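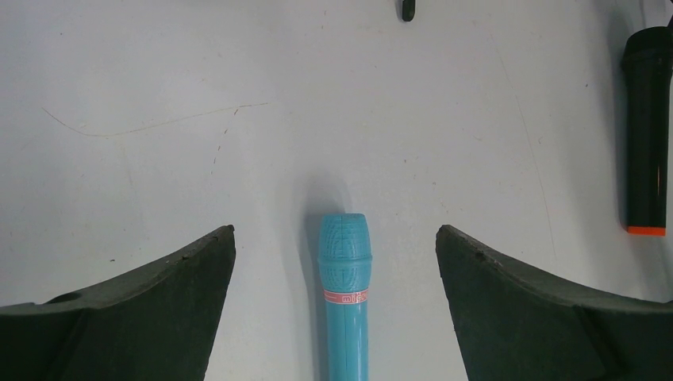 Flynn Brunton asked, after the last page went up, whether a toy microphone should count at all, as it makes no sound and would never have been let near a proper sale. He thought the collection ought to stick to things that had been sung or spoken into.

It counts for me. I started with toys, and there are still more of them in the boxes than anything else. The teal one has its mesh moulded into the plastic, a crosshatch on the upper part of the head and ribbed grooves lower down. The band under the head is pinkish-red and has lettering on it. Toys like this are hard to find with the band still on, as children pick at the edge until it comes away.

**Microphones and stands, part 4**

Updated March 1, 2019. The collection stands at 213 pieces, counting stands and clips separately. Most of February went on sorting the shelves at the Cidavard unit, where everything had been put away by date of purchase. It is now kept by type – toys, handhelds, table stands, floor stands, spare parts. Cables have a drawer of their own and won't be shown here.

**Stands**

Stands are the dull end of the hobby and I have been slow to write them up. There are two kinds I keep buying. One has a heavy round foot with a post up the middle, and the other has three legs.

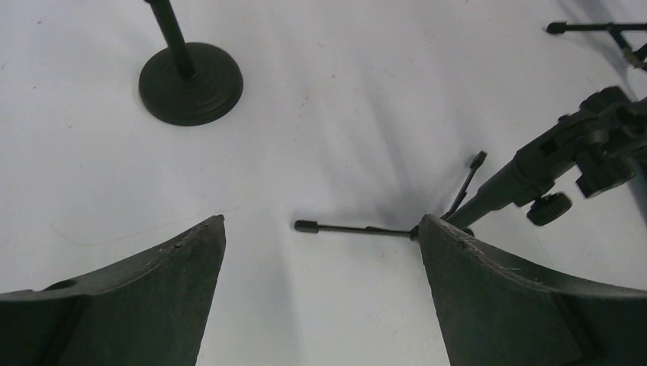

The round-footed kind stays put when somebody knocks the table, but it is a nuisance to post and takes up a lot of shelf. The three-legged kind packs smaller. On cheap ones the legs work loose at the hub, and I tighten them before they go on the shelf. I don't repaint anything. If a stand comes in with chips, the chips stay.

I bought a job lot of 60 stands from the El Khatib clearance and kept only a few. The rest went to a school and to the Grerent music club, who use them every week.

**Decorated handhelds**

This is the newest shelf and has three pieces so far. People cover the handles with stones, stickers or paint, usually for a stage act or a party. The stone-covered ones have to be cleaned with a dry, soft brush. Water gets behind the stones and lifts the glue.

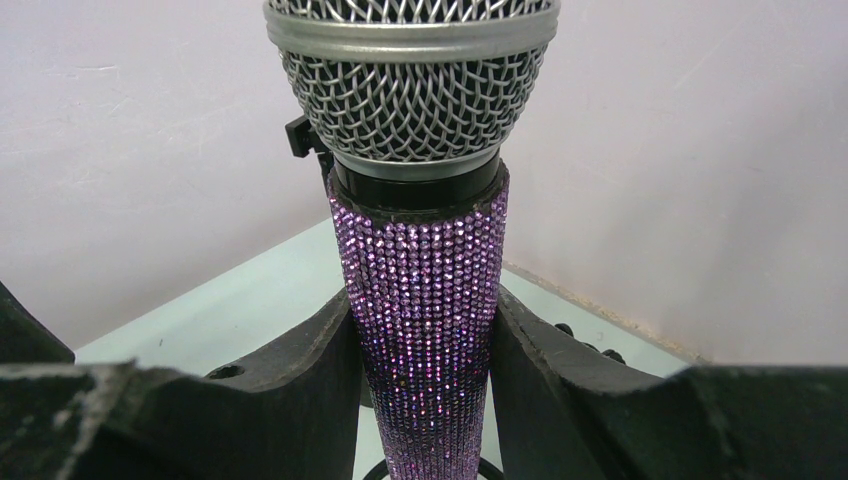
My favourites are the ones where the colour changes along the handle, pale lavender and pink by the head and a deep violet further down. It takes patience to keep the rows straight on a handle that tapers, and the better ones have very small stones set close together.

Part 5 will be floor stands, starting with the two that came from the Somier hall. If you have a decorated handheld you want to part with, write to me through the contact page and say whether any stones are missing.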